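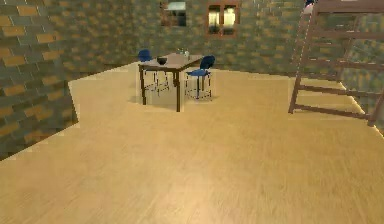
**Ticket:** trailer playback stalls on film pages
**Product:** Skilora player, Famham movie site
**Opened:** 2025-07-30
**Status:** open, workaround in place

Superhero trailers stop at 20 seconds and the audio keeps going. Affects the embedded player only. The same files play to the end when opened by direct URL.

**Checked so far**

- Server returns `200` for every video segment. No gaps in the playlist.
- Reproduced on 3 of 5 test browsers. The two that pass have captions off by default.
- Turning captions off before pressing play clears the fault. Turning them off after the stall does not; the page has to be reloaded.
- Cache purge: no change.

**Cause (probable)**

The caption file for the Niko teaser has two cues with the same start time. The player drops the video track when it reaches the second one. The Hämmerli casting interview has the same defect and stalls at its own duplicate cue, later in the clip. Both were exported with the caption template in use since December.

**Workaround**

Captions set to off in the embed settings for both pages. Transcript linked under the player.

**Pending**

1. Re-export both caption files with unique start times.
2. Check the remaining trailers made from that template.
3. Turn captions back on and retest in all browsers.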